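**1/** Small domestic thread, because Precious Nkuna asked how I keep plates standing up at home and my answer got too long for a reply. Get yourself a cup of tea, I do go on.

**2/** It started with one dark green plate. I found it at the Bunbridge flea market last August, in a box marked 69 cents apiece, and I've been fond of it ever since (far fonder than 69 cents' worth, if I'm truthful). It's round and matte, with a raised rim, and it spent months at the bottom of a stack where I never saw it. 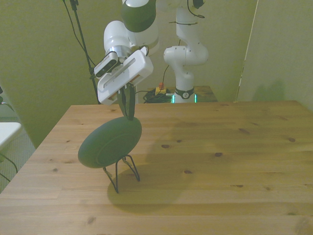 **3/** So I wanted it standing up where I could enjoy it. My friend Nelli Harju swears by plain wire stands, the thin black kind, and she has a whole shelf of them over in Nurnmont. I'd been looking at big carved ones and she talked me out of it over one very long phone call - bless her patience!

**4/** What I like about the wire is how little of it there is. You get a narrow rounded loop at the top and two legs that flare out at the bottom, and the plate gets all the attention. It looks lovely on pale pine, too, knots and all. 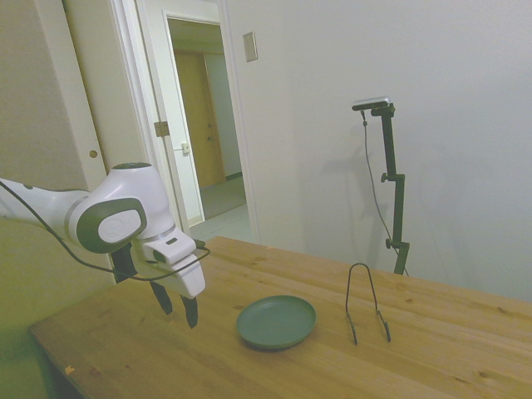

*Green plate, black wire stand, pine table.*

**5/** Now for how I do it, for Precious and anyone else still reading. I do all my fussing on the table and only move things up to the shelf once I'm happy.

- Set the stand down by itself first and press lightly on the top. If it rocks, bend a foot until it stops.
- Hold the plate by its upper rim and bring it in at a slant. I used to come straight down and I have the chips to show for it. 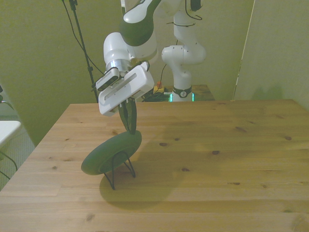
- Keep your fingers on the rim until you feel the weight settle, then let go slowly.
- Turn the whole thing a little toward the window - matte glazes look so much softer in side light.

**6/** Next up is a cream platter from my aunt, a big heavy thing, and I suspect it'll want a wider stand. Nelli, if you're reading, do yours come in a larger size? I'll be up until ten with the kettle on.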